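Home Workplace Features Archive Subscribe

The Cable Always Finds the Floor

Laminate, trailing leads and a whiteboard that has to move: the parts of an office that seldom reach the floor plan

By Estrella Solís
31/10/2024
3 min read

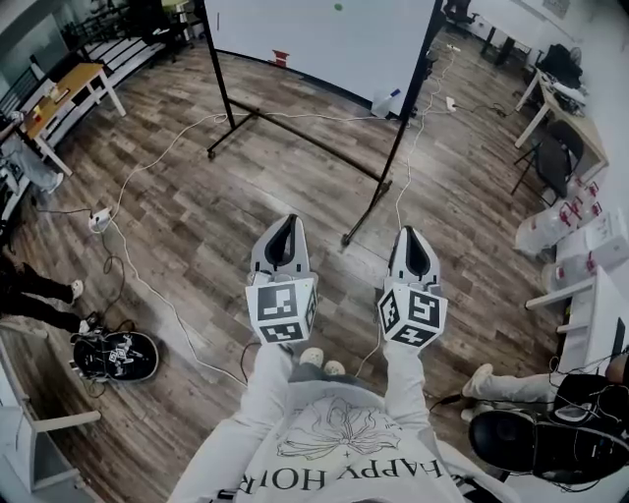

Most small offices are drawn up around desks. The power supply is drawn up around walls. Between the two lies a stretch of open floor that belongs to neither drawing, and extension leads end up there.

At Gurnstead, a converted warehouse let by the room, the standard unit has sockets on two walls only. Any work done in the middle needs a lead, and a second lead usually follows within the month. The managing agent, Varghese, surveyed its units in February and logged 149 trailing cables, of which 112 crossed a walking route.

The loose power strip is the usual junction. White strips and white leads show up well against brown wood-grain flooring, which helps during the day and counts for less when people are carrying things or looking at their hands. A thin black cable is harder to pick out. Spare length should be coiled and tied beside the strip, and plug adapters put away when they are not in use. An adapter left on laminate slides when stepped on.

Rubber cable covers remain the simplest fix. The Arari cover is sold in 1000 mm lengths and takes three leads side by side. It lies flat on laminate if the floor is swept first. Adhesive tape is cheaper but leaves a residue along the plank joints - and it lifts at the ends.

Rolling whiteboards complicate matters. A board on a metal stand needs clear floor in front of it and a clear path to wherever it goes next. Castors do not ride well over cable, and a lead caught under a leg wears at the same point each time the board is shifted. Vovex, which fits out several of the Gurnstead rooms, now marks a parking position for each board and runs power along the other side of the room.

The tray deserves a rule of its own. Pens and an eraser belong on it. Bottles do not, particularly with a power strip on the floor nearby.

Floor boxes would settle most of this. They are easy to fit before the laminate goes down and expensive afterwards. Varghese has priced them for the next refit.

Contact the editor | Copyright Workplace Features | Back to top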